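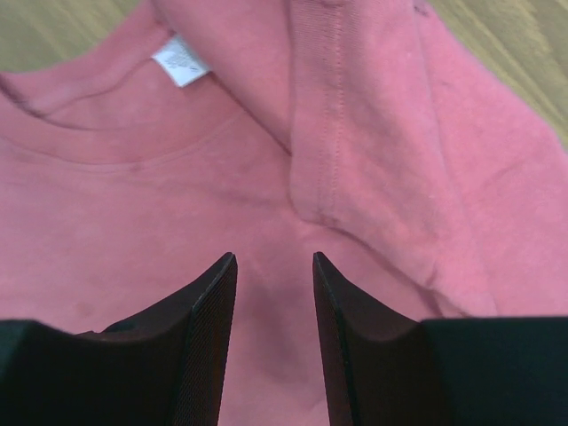

A pink crew-neck T-shirt on one of the folding tables.

Visit to the Prurow garment sorting hall, August 2019

Prurow opens its sorting hall to the public one afternoon a year. I had missed the June sign-up for the guided tour, so I came on the walk-in ticket, which gets you the hall and the folding room but leaves out the baling shed.

The hall takes in used clothing from collection bins in Nelten and the towns along the river. Aldo Fabbri, the floor manager, told us up to 700 bags come through on a busy day. The bags are opened on a long belt, and anything with a broken zipper or a bad tear goes into a gray cart for rags. The rest is split by type. Coats and shoes go upstairs. T-shirts, sweatshirts and children's clothes go to the folding room, and I spent most of my time there.

The folding room is quieter than the hall. The tables are light wood with a strong grain, at a good height for standing work. Fabbri prefers them to the steel ones they had before, which he said were cold on the arms in winter. Each shirt is spread out first and looked over: collar, shoulder seams, hem, then the label if it can still be read. A ribbed collar gets the most attention. If the ribbing has gone slack the shirt drops a grade, even when the rest of it is fine.

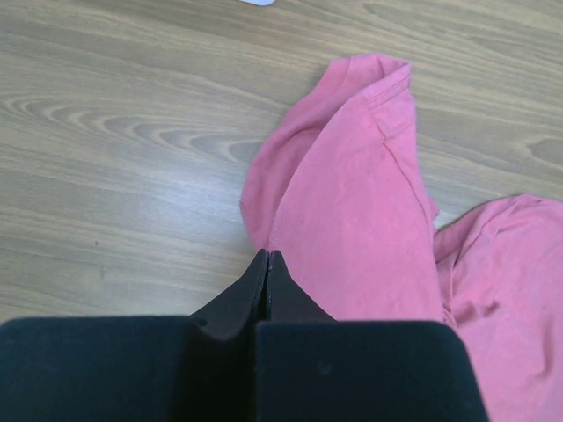
Small marks are harder to judge. Faint spots on a plain cotton shirt may wash out, and Prurow has its own laundry for those, with a wait of a day or two. Shirts that pass are folded in thirds with the sleeves tucked behind and stacked by size. A full crate holds 200.

We were allowed to try it. I folded four shirts and had two handed back – the sleeves were showing at the front. Soft knit is more trouble than it looks. It bunches when you pick it up by the middle, so they teach you to lift by the shoulders and shake once.

Most of the sorted T-shirts go to the Grerkulari shops. There is a small sales corner by the exit as well, where I bought a sweatshirt and a canvas bag.

Practical notes: take bus 361 from the station and get off at the Sung warehouse, then walk back 500 meters along the fence. Parking is limited. The coffee stand takes cash only and had run out of sandwiches by two. Wear closed shoes – they do check at the door.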